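Lolly box FAQ

I get the same handful of questions every time I mention my lolly boxes, so I've put the answers on one page. Updated Sunday, September 15, 2024.

What sort of box do you use?
A plain black one with a hinged lid. I buy mine flat from Sondmont and fold them up at the kitchen table, usually with the telly on. Any stiff gift box will do, but I love the lid that stays attached - no hunting for it later!

What goes in first?
The bulkiest thing. I lay everything out beside the open box before I pack a single item, and that way I can see straight off if I've gone overboard (I usually have).

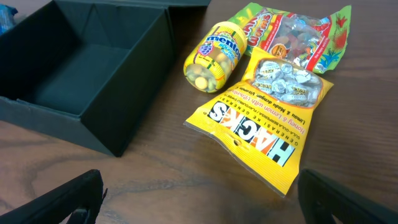
A jar of Mentos is the awkward one, being round and keen to roll. I lie it along the back wall, then tuck the soft bags in front. Gummy worms squash into nearly any gap, and a bag of Hacks can sit on top of them quite happily.

Do you take the lollies out of their packets?
Never. The bright packets look terrific against the black, and everything keeps longer sealed.

How many things per box?
I stick to 3 big ones, then fill the corners with little wrapped bits.

Can I post one?
Yep, but pad it with tissue so nothing rattles. Skip chocolate from November on if it's going anywhere warm. I learnt that with a parcel to Fukby and I'm still a bit sad about it.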